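Subject: Re: [corthorpe-office] Binders and the low cupboards
From: Kathleen Mac Suibhne
To: corthorpe-office list

Danica Krajčí wrote:
> Does anyone know where the Mendes binders have gone? They were
> in the tall cupboard before the move and now it's locked. I need
> the delivery notes up to number 363. Also, is there any shelf
> space left on our side? I have 5 boxes of Arano paperwork to put
> somewhere before December.

Danica,

The Mendes binders are in the low oak cupboard, next to the tall one with the two doors. It doesn't need a key. The delivery notes should be in one of the two dark blue binders on the shelf. If 363 isn't there, try the Fatow folder on my desk, as a few got filed under the wrong name in the spring.

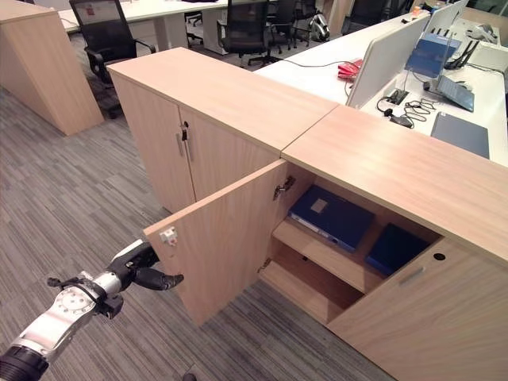 Low cupboard with the door open, blue binders on the shelf.

The bottom half is free, so put the Arano boxes there if they fit. The shelf is 80 cm wide on the inside, by my tape. Please leave the binders lying flat for now. I want to put new labels on them and I have nearly 1,000 sheets to go through first.

The key for the tall cupboard is with me. I'm in until half past four most afternoons, so come and ask. If anybody else has things in there that they use every week, let me know and I'll move them down too.

Kathleen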